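Skumska kitchen cell

Last updated: 24 October 2026

The Skumska kitchen cell is a small desktop robot station built around a toy play kitchen and a single hobby-sized arm. It belongs to the Lindholm office, where it shares a desk with the computer used to program it, and it is best known among people who work with small arms for the plain, patient way it is set up and kept running. Most of what is written down about it comes from the upkeep notes of Laurinda Veloso, who put the first version together one February and has gone on adding to the notes ever since.

Layout

The cell has no fence and no base plate of its own. The kitchen sits directly beside the desk, and the arm stands in front of the oven, close enough that the gripper can get to the oven door without the arm being stretched out straight. Veloso's notes are firm on this point. An arm that works at full stretch sags a little, and the sag is never quite the same from one day to the next, so it is far kinder to the servos (and to the person looking after them) to bring the base in close and let the elbow stay bent.
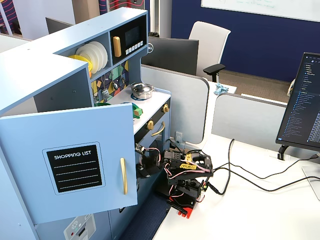

Gravolix Handbook of Small Cells, vol. 2, p. 1089

The arm itself is the common bracket-and-servo kind, black, with the red and white servo wires left in open loops at the joints. Newcomers often want to tie these loops down neatly, and the notes gently ask them to leave well alone. A wire that looks tidy with the arm folded can be pulled tight as a string once the shoulder turns, and a pulled wire tends to work loose at the plug, where the fault is hardest to find. The longer cables run along the desk and are kept out of the sweep of the elbow.

Setting up

Setting up begins with the kitchen, which may seem backward. The doors are put where the day's work needs them, the refrigerator door usually standing open and the oven door shut, and the pot goes on its burner ring. Only then is the arm powered and sent to its rest pose. The program holds 7 taught positions, and each is visited slowly, with a hand near the power switch, before anything is run at normal speed.

If the base has been moved, even by the width of a pencil line, all the positions are taught again. There was a time when people tried to correct them by adding a small shift in the code – it is quicker, certainly, and Veloso admits to having done it herself – but a base that has moved has nearly always turned a little too, and the error grows the farther out the arm reaches.

Care of the gripper

The two fingers get more attention than any other part. They are black, and small pale specks show up on them very plainly, which makes the routine wipe with a dry cloth a good moment to look them over under a lamp. What matters is that the tips still face each other squarely with an even gap between them.
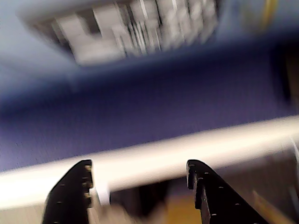
If one tip sits ahead of the other, the finger screws are loosened, the gripper is closed gently on a strip of card, and the screws are taken up again a bit at a time, side to side, until the card pulls out with the same light drag along its whole width. A full check of the screws is made every 500 cycles. Thin bars and handles are the hardest things for the cell to deal with, and a gap that is only slightly uneven will push a handle sideways before the fingers have closed on it.

Repairs

The usual repair is a worn servo at the wrist. The spare is centered on the bench before it is fitted, and the old horn is kept with it, as horns from different batches do not always seat the same way. Veloso orders her spares from Pumport and likes to keep 2 in the drawer. After any servo is changed, the rest pose is checked first and the taught positions after that, starting with the one nearest the base.

14 shares · 3 comments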